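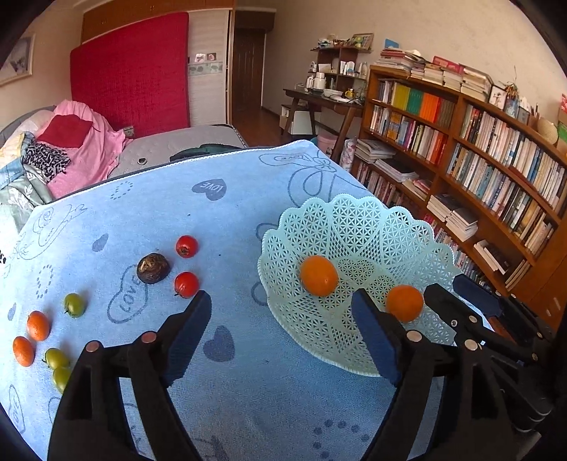
One of our hand-held grippers over the fruit table, with mandarins in the green basket and tomatoes still on the cloth.

It's budget season again, so Mariama Zakaria has asked me to tell you all where the equipment money is going. Get a coffee, this one has numbers in it!

We currently own nine of the hand-held grippers. When I did the plan last November I thought nine would see us through to summer, and I was wrong. Two are nearly always on Adom's bench having pads changed or a hinge looked at, and the wait list for home sessions keeps growing (lovely problem, but still a problem). So the first line in the new plan is four more, plus a proper box of spares. Last time I budgeted for the tools and forgot the pads completely, and poor Adom Aidoo ended up begging leftovers from the Hullen office.

The quote from Drivomora came back at 104 days for delivery, which made me gulp a bit. Kekeli Amegashie rang them and got it down to 82 if we order everything in one go – so please, if your group needs anything at all, tell me before I send the order and not the morning after. I'm looking at you, Yule team.

The big question is the arm. Selorm Nartey would like to buy one this year and I'd like to wait, and we've had some very cheerful arguments over lunch. My feeling is that the hand-held sessions are where we learn the most right now. Small round things like cherry tomatoes and mandarins are a good test, and a real bedroom with somebody's books and blankets in it teaches us things our lab table never will. Selorm's feeling is that we'll need the arm sooner or later and prices only go up. Fair enough! We've agreed to set aside 70 percent of what's left after the grippers and talk again once Vibeke Hafþórsson has finished her space plan, because at the moment I couldn't tell you where we'd bolt the thing down.

Smaller stuff: I've put in for carry cases, extra chargers and a few more baskets and tablecloths. Ella has the sign-up sheet for trying out the sample case, and it's already looking a bit battered, so go easy on the zipper. Requests to me by email, please, with a price and a link if you have one.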